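# House rules for teaching an arm to fold cloths: do you clear the table or not?

**Sibel Tatlı**, February 2022

We've got one arm in the shared kitchen at Jornville and four of us take turns running it. Everyone has their own idea of what "ready to start" means. One person wipes the table bare before every run, another leaves whatever was there from lunch. I'd like to write a single page of rules and stick it to the wall (well, tape it, we're not allowed pins). Has anybody got a list that people really follow? Ours has 11 points and I can't remember past the third.

## Ross Crichton

Clear it. Everything off, every time. We left clutter out at Clutov and had to bin 25 runs. Not much more to say.

## Kastriot Kos

I don't agree with Ross, sorry! If the arm only ever meets a bare table it'll be lost the day someone leaves a mug out. We did 1,152 runs on the Flokness job and the messy ones were the ones I was gladdest of. But messy needs rules too, so mine go like this:

- Stop button in reach of the person running it, and that person does nothing else. No phone!
- Chairs and bags can stay where they are, as long as nobody's sitting within reach of the arm while it moves.
- Bottles stay on the table if the lid is screwed on. Open cups don't, full stop.
- Tissues and bits of paper can stay too, only don't shift them halfway through a run. Move them between runs or leave them be.
- Write down what's on the table before you start. One line will do: for a purple cloth I'd put "cloth, bottle behind, two tissues, yellow scrap" and get on with it.
- Fingers closed on the edge of the cloth? Hands off it, then. I've seen people reach in to straighten a corner and it drives me up the wall.

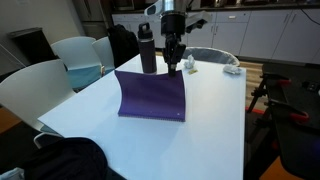
## Sibel Tatlı

Thanks both. Going with Kastriot's, plus Ross's bare table for the first 2 runs of the day so we can check the grip. Do you reset the cloth by hand or let the arm drop it?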